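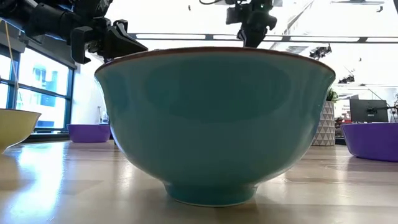
The big teal bowl on the bench, with both arms up near the rim.

Tinusell bowls: notes and costs

Hello! These are my notes to go with the Tinusell recordings, mostly for anyone at Brerdale trying to work out what a two-arm bench will cost them (I wish I'd had something like this before I sent in my first order form).

What's in it

3,164 recordings of two black arms working with glazed bowls in teal, purple and yellow. Last updated 2 May 2019. Use it for whatever you like, just mention Tinusell somewhere.

What to budget for

The arms were the easy bit, one quote from Sethi and done. It's the small stuff that crept up on me – cables, brackets, spare finger pads – and it came to nearly 20 per cent of the total. Put it on its own line or it'll eat your crockery money, and you do want crockery money! Buy big bowls as well as small ones, and get glossy glazes if your real kitchen has them.

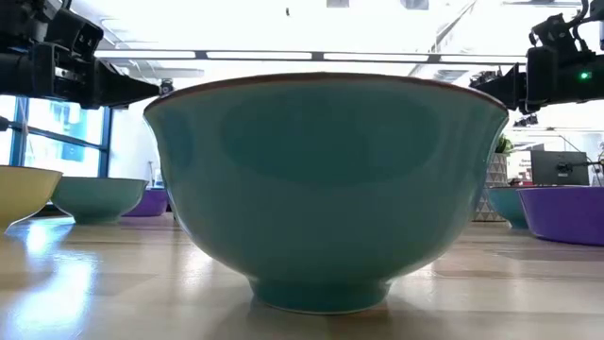 Bench view from the side, big bowl in the middle and the other bowls behind.

Order of buying

Table first, then arms, then lights. I did the lights last and I'd do them sooner next time, what with a big window and a shiny tabletop to think about. Allow 3 months for delivery if you order in December.

Still to do

Price a second set of grippers from Pistitach (quote asked for, not back yet). Add the service contract to the cost sheet.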